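Visit report: the Dandville shared workshop, 18th September

Dandville is two hours out of the city by road, and the workshop is in the old seed store behind the rail siding. The open day ran from ten until four. I arrived a little after eleven, paid the five-dollar entry at the roller door and left a little before closing. These notes cover the machine bay briefly and the two-armed laundry build, known to its makers as Eno, at more length. The laundry build was the reason for the drive.

The machine bay

The front half of the building is a conventional shared shop. There is a bench mill, a small lathe with a homemade quick-change post, a router table under a dust hood and a row of printers along the south wall. Two of the printers were running when I came through, both on gripper parts for the project next door. Dust extraction is on a single trunk with blast gates at each machine. The gates are manual and at least one had been left open at the far end, so suction at the router was poor. The electronics bench is better organised than the rest: labelled drawers, a proper fume extractor and a fused isolation supply for anything on mains.

Storage is the usual problem. Members get one tub each and the overflow is under the stairs.

Eno

The back room is given over to Eno, a pair of arms on a shared column, built by members to load and unload household laundry. It started on a kitchen bench as a single arm, moved to a garage, and came to the workshop in July when the second arm made the garage too small. The column is aluminium extrusion bolted to a weighted base on lockable castors. Joint motors are off-the-shelf servo units on a common bus. The shoulder reduction is a planetary set made by Grorner and bought second-hand; everything past the elbow was designed in the workshop.

Control is split between a small computer on the column and a desktop under the bench. The desktop handles the camera feed and the learned part of the motion. The column computer does joint limits, current limits and the stop circuit, and will halt the arms without consulting the desktop. I was pleased to see the stop circuit hard-wired. There is one mushroom button on the column and another on a lead, and the operator held the second one for every run I watched.

The arms are taught by hand. An operator moves a matching pair of light leader arms, the main arms follow, and the session is recorded. The group has 300 recorded sessions so far and discards any in which the operator hesitated for long. Their view is that hesitation gets copied faithfully. I have seen the same thing on a much simpler sorting rig and would agree.

The task on the day was moving clothes between a basket and a front loader. It is harder than it sounds. A garment has no fixed shape, the drum mouth is narrow relative to two wrists, and the door seal catches anything that hangs.

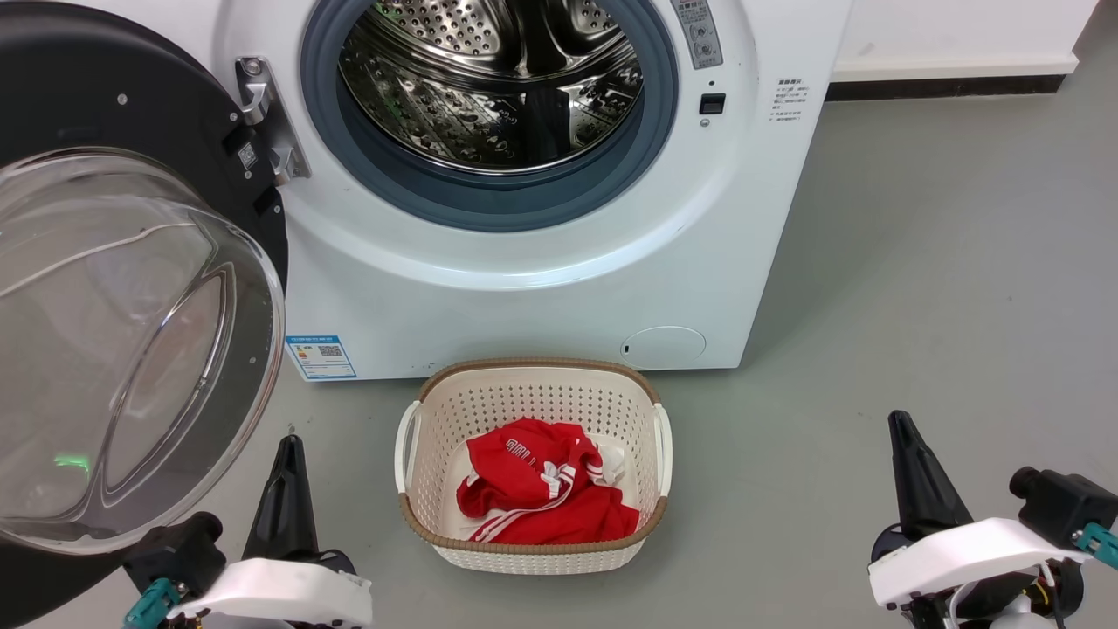
The laundry station: front loader with the door open, basket on the floor and a gripper on either side.

The fingers are long and tapered, and the taper matters. An earlier version used broad rubber-faced pads which held cloth well but could not get under it when it lay flat. The narrow finger goes into a fold more easily, at the cost of grip area. Several worn sets were laid out on the bench for handling. The printed ones fail at the root, across the layer lines, and the group now prints them on their side. Spares take less than an evening to make, and swapping a finger is a matter of two screws.

Grip force is set in software by limiting motor current. It works, but it drifts as the motors warm up, and the operator trimmed it twice between runs. A cheap load cell in each finger mount would fix this. I was told one has been drawn but not fitted.

Results

I timed the runs from first movement to arms parked. A good single-garment run took 22 seconds. Slower ones came from the approach, where the arms hunt above the basket before committing to a grasp. Light synthetics went well. A heavy towel did not: it was lifted, slipped at the halfway point and ended up draped over the basket handle, and the operator stopped the run. Socks were declined.

The door is opened and shut by a person for the present. Closing it with an arm has been attempted, and the trouble is the last few millimetres, where the latch needs a firm push and the current limit says no. Raising the limit for that one move is possible — the column computer supports it — but the group wants the load cells in first. That seems the right order.

Cabling is the weakest part of the build. The wrist cables run outside the arm and are tied at intervals, and one of the ties had crept far enough to restrict the roll joint. A spiral wrap and a proper service loop would cost very little.

The talk

At two o'clock there was a short talk in the front room on calibration. The method is a printed board fixed to the wall, which each arm touches at several marked points, and the error is spread across the joints. Repeatability was given as 2 mm at the fingertip, adequate for cloth. Slides are to go on the workshop page. Questions were mostly about cost, and the answer was that the servos make up the greater part of it.

Getting there

Parking is on the gravel off Moldovan Street; the siding entrance is gated at weekends. There is a step at the roller door and a level entrance around the side, which was not signposted. Tea was free, lunch was a sausage sizzle, and the bakery across the road shuts at one. The back room has no heating, so take a jumper.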